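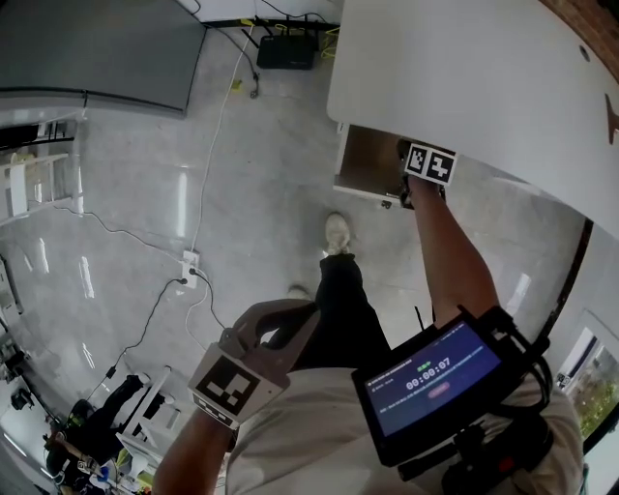 Saturday, started 9.40

Best session yet with the hand-held grippers! Stayed on the under-desk compartment task all morning and got to demo 205 before lunch, which puts the whole set at 3,596. Chiamaka reckons we can start the next training run on that and I'm not going to argue with her.

Things I want to remember:

Going in low with the right hand and keeping the left one back until the right is properly inside makes for much smoother demos. I was rushing both in together on Thursday's lot and you can feel it in the replay, all elbows. Slower is lovely. Slower also means the marker on the gripper stays in view of the head camera for longer, and tracking dropouts fell to 5 for the session (it was silly before).

Threw out 23 for bad starts, leaving 182 good ones. Most of those were me moving before the timer had got going. Count to two, then reach.

Erik wants a few with the desk turned the other way round. Good idea, will do after lunch if my shoulder's up to it. Harness needs to come up a notch on the right, it was digging in by the end.

To do: send Prandham the new file names, ask Coletti for spare finger pads in grey, recharge everything.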